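Call for Participants: Veterans and Family Oral History Project

The Trilden Veterans History Center is looking for Guard and Reserve veterans, and members of their families, to record interviews about military service and family tradition. We are most interested in households where two or more generations have served, whether in the same branch or different ones.

Interviews recorded for the project become part of the center's permanent collection, which now holds 2,468 recordings, letters and photographs. The new interviews will be grouped under the title Flidelano, the name of the supply road where many of our first contributors worked as engineers and drivers.

Who can take part

You may apply if you served in the Army or Air National Guard or in any Reserve component, for any length of time. You do not need to have deployed. Spouses, parents, siblings and adult children of service members may apply on their own or together with the veteran. Applicants must be 18 or older.

We have room for 20 participants in this round. So far most of our interviews are with men who served in combat units, and we would like to hear from more women, cooks, medics, mechanics, clerks and chaplain assistants.

What you will be asked to do

Each participant sits for one recorded interview of around 129 minutes, with a break halfway through. Before that there is a short phone call to go over dates, units and any subjects you would like to leave out. You may skip any question and stop at any time.

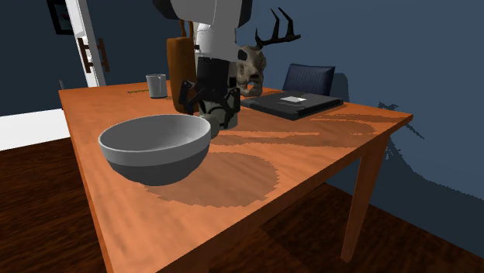 Wooden table with a gray bowl.

Interviews are held at the center and at our branch office in Oltov. Home visits can be arranged for participants who have trouble traveling. If you have letters, recipes, patches, songs or other items connected with family customs, please bring them. We can scan papers while you wait, and you take the originals home with you.

You will receive a copy of the recording and a typed transcript. You have 11 weeks after receiving the transcript to send corrections or ask for passages to be closed to the public. Participants are not paid, but parking and mileage are covered.

How to apply

Send a letter or email with your name, phone number, branch, years of service and a few sentences about what you would like to discuss. Family members should include the name of the service member. Discharge papers are not needed at this stage.

Applications are open through July. Interviews take place on weekday evenings and on Saturday from 9 a.m. to 3 p.m.

Questions about the interviews go to Darcy MacDonald, project coordinator. For home visits or interpreter requests, ask for Jocelyn Carrier at the Oltov office.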